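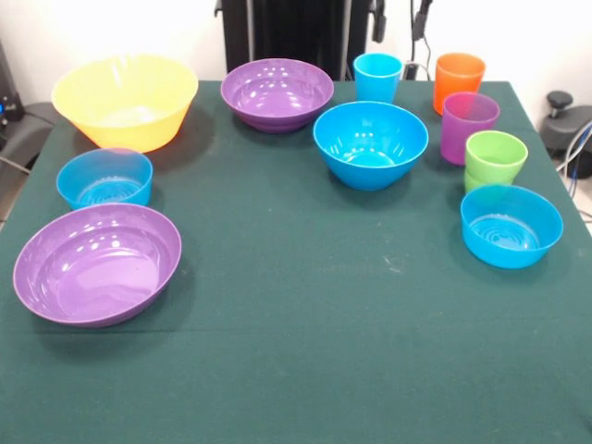 Sep 20, 2023: the plastic bowls come out!

Everything is on the green tablecloth and I love it. Big yellow bowl in the back left corner, the purples and blues near it, and the cups over by the orange one. I went through 22 color combinations in my head before breakfast (yes, before coffee) and still can't pick a favorite. Purple next to blue is very hard to beat.

Yeison Tello called while I was at it and wanted to know if I was bringing the good china to Gatton. No! Plastic all the way. It's a picnic, it's 271 miles, and I remember what happened to my salad plates in August. He's doing the rice and I'm doing fruit and the bean salad.

So the yellow bowl gets the melon, because it's the biggest and I always cut too much melon. 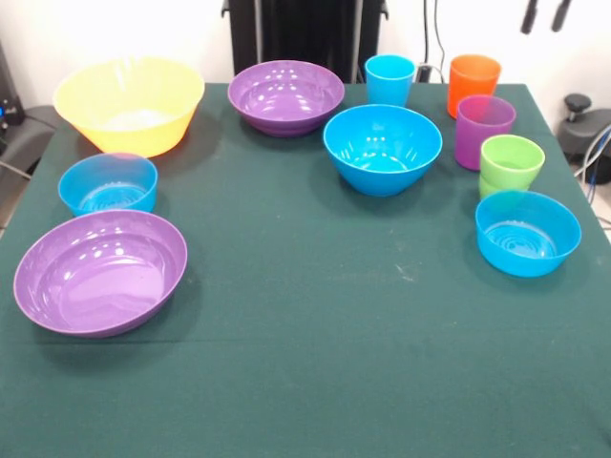
Bean salad in the wide purple one, then, and maybe grapes in one of the little blue bowls. I'd like nuts in the other, but Yeison's niece can't have them, so pretzels. Must remember to write pretzels on the list.

The light blue cup is mine, I've decided. Someone else can fight over the orange. I keep walking back past the table just to look at all that color on the green, and I still haven't packed a single sock.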